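3.2 Sorting and stacking the plates

The second task used ordinary round dinnerware on a butcher-block table. We chose plates without patterns, in plain colours that most people would name in the same way: dark teal, red-orange, pink and cream. A low rack at the far side of the table served as the shelf. The aim was to bring plates together by colour or to pile them, as someone might when clearing up after a meal.
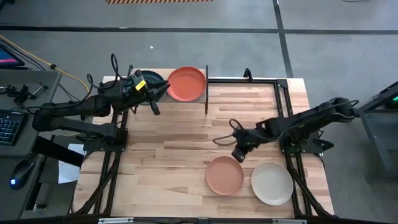
Each layout was drawn from a list of 68 starting positions prepared by Chambi and Huanca. Plates could start on the rack, on the open wood or in both places. We kept the middle of the table free in most layouts, as early trials at the Villca site showed that people setting out the plates tended to crowd them there. In total we recorded 500 trials, of which 200 began with at least one plate already resting on another.

Stacked plates need their own rules. A pile was counted as tidy if the upper plate sat fully on the lower one and did not rock. A plate left leaning on its neighbour was scored as unfinished, even when the colours were correct.

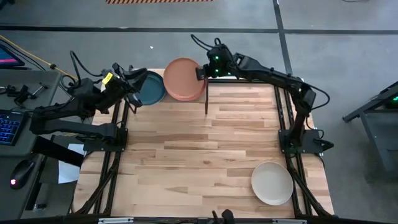
Figure 5. Plates at the far edge of the table, with the blue plate beside the terracotta dishes and the cream plate near the lower right corner.

Colour names caused more trouble than we expected. Palomino and Lambert labelled the plates separately and disagreed on almost 5 per cent of the entries, nearly always over whether a plate was pink or terracotta. We merged these two names for scoring but kept the original labels in the record.

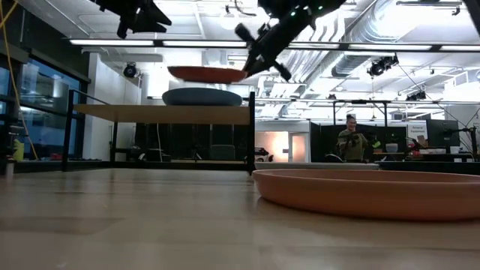

Rim height mattered as well. Plates with a raised rim were scored by the same rules as flatter ones, but we noted them separately so that the two groups could be compared in Section 4.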